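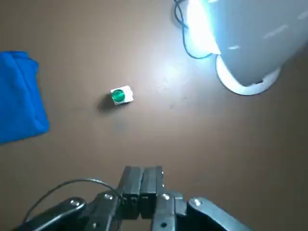

Hrnčiar Two-Arm Club Bench: is it worth the money?

What you get: two white arms on mounting plates, a large brown-topped table, cabling, and a printed course book of 18 lessons. The table props (a folded cloth, a desk lamp, a bottle and so on) you find yourself. Sold through Astel to schools and clubs.

Age: 11 and up, according to the box. I'd say older.

Space needed: more than the leaflet claims. The drawing leaves out the power supplies, and those want a shelf of their own.

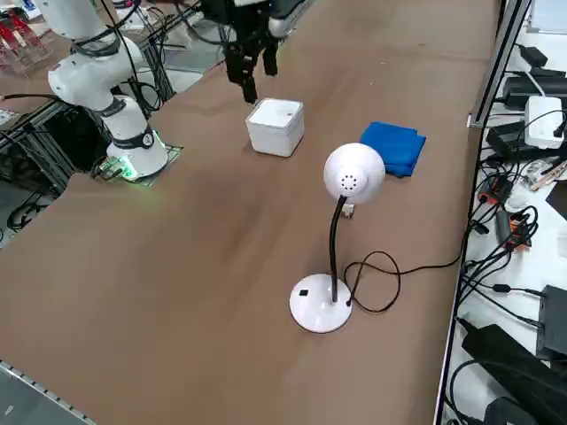 Iveta Vondráček
Eltwood Robot Club

We had the bench from May until the end of the summer term, to get a team of students ready for the Nundham tabletop round. The task there sounds childish. Move a few household things to marked places, with a desk lamp standing in the way, and score up to 25 points a run.

The sales page promises "a working robot in one afternoon". Ours took four, and most of the first went on cables. The arms themselves I have no quarrel with. The course book I do. It jumps from switching on to picking up cloth in three lessons, and cloth is hard.
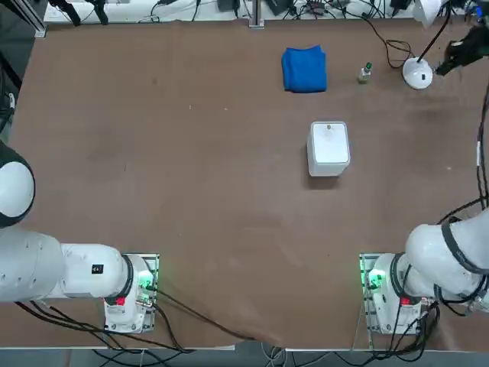
My other doubt is how much the students learn from it. The ready-made program will do a passable run if you set everything out just as the book says. Shift one item by a hand's width and they have to start thinking, and for that part the book offers half a page.

Spare finger pads are sold separately, part 201. Order them with the bench. Astel took three weeks to send ours.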